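Irum Tabletop Set – README

Version note, 26/05/2018
Maintained by Brahim Soliman. Cloth and props looked after by Rostam Ebrahimi.

What this is

Irum is a picture set of everyday things laid out on a table. It was put together in Dotville for people who work on still setups: a plate, a piece of fruit, a covered table and very little else. The full set has 900 pictures in 15 folders. This README covers the table setup, the props and the known problems. The license text is in a separate file.

Folder layout

Each folder holds one arrangement. Folder names start with the cloth, then the main prop, then a running number. Pictures in a folder are not sorted by time, so please do not read the numbering as an order of events. Folder 11 was renamed in March when the old name turned out to clash with one in the Lemma set. If you have a copy from before that, rename it by hand or download the index again.

The table and the cloth

One dark charcoal-gray cloth is used for all the plate and fruit folders. It has a soft nap and covers the tabletop. It is kept folded in a drawer between sessions and is not ironed. Fold lines therefore show up in most pictures, and so does lint. We looked at cleaning both up afterward and decided to leave the cloth as it is.

The cloth shade varies a little with the light and with the direction of the nap. If you need an even background, use the folders that start with "bare" instead – those have no cloth.

Props

The plate is round and white, with no pattern. The fruit in the plate folders is an apple, colored yellow to orange-red. Other fruit is in its own folders and is listed in the index under Zetthorpe, the name of the prop box it is stored in.

Sample pictures
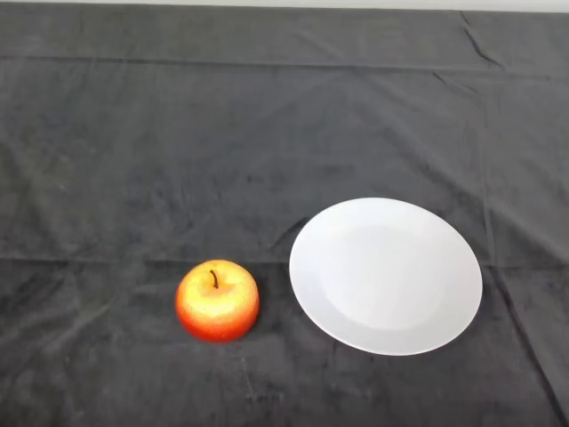
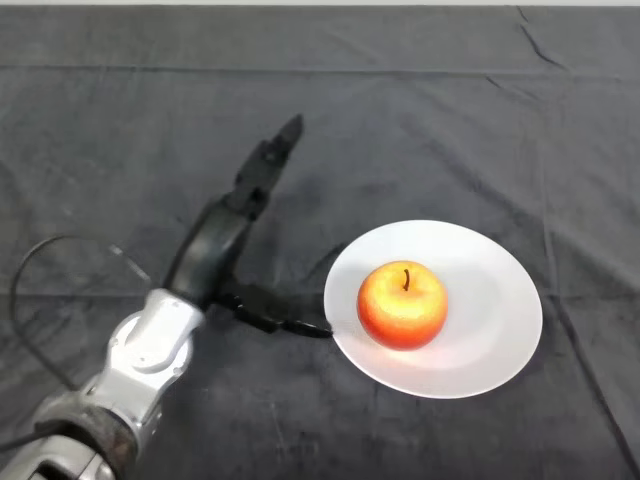
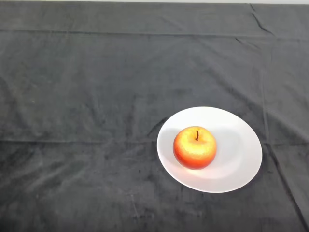
All three on the charcoal cloth, fold lines left in.

Can I use the set if I need a smooth tablecloth?

Use the bare-table folders, or lay your own cloth and follow the layout notes in the index. The charcoal cloth was never pressed, and there is no second version of those folders with the creases taken out.

Labels

Every picture has a line in the index with the cloth, the props that belong to the arrangement and a free-text note. Props are named in lower case and in the singular (plate, apple). The note field is often blank. Where it is filled in, it is mostly about the cloth – shifted, bunched up, turned over.

Known problems

Picture 239 is listed twice in the index. Both lines point to the same file, and either one can be deleted.

The word "napkin" is used in a few notes for what is really a corner of the cloth. There are no napkins in the set.

Lint is not labeled. Neither are creases.

Changes and contact

Corrections to the index go to Brahim. Questions about the props, or requests to borrow the Zetthorpe box, go to Rostam. Please give the folder name and the picture number when you write, and say which version of the index you have.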